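I bought the Garker desk in January, after many years of working at the kitchen table. I have used it every day for six months now, so I think I can write something useful for people who compare it with the Jetix.

First, the assembly. The manual has only drawings and no words, and step 5 shows the left leg as if it was the right one. I lost one evening on this. When I finally turned the leg, all the screws went in without force. The whole work took me about three hours, alone. The desk is heavy, and I do not recommend to carry the box upstairs without a second person.

The desk is very stable. I type hard and my monitor does not shake. With the Jetix, which I had at my former office, the monitor was moving a little all the time, and in the afternoon I had a headache from it. The Garker costs more, but for me this difference is worth the money.

What I like most is the color of the top. I wanted gray and no shine, so the lamp does not reflect in my eyes in the evening. A plain gray top also goes well with stronger colors, for example a blue tray.

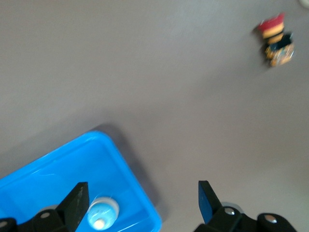
Oyewole, in a comment under my first short review, wrote that the cable channel on the back is too narrow for a normal power strip, and that the feet scratched a wood floor in the first week. I agree about the channel. My strip hangs on two hooks now, and it looks ugly from the door. About the floor I cannot say, I have a carpet.

The drawer is the weak point. It is 60 centimeters wide but very low, and a stapler does not fit if it stands. It also closes with a loud noise. I put small pieces of felt inside and it became better.

I wrote to the shop about the drawer and they answered in two days, politely, but without a solution. I give four stars.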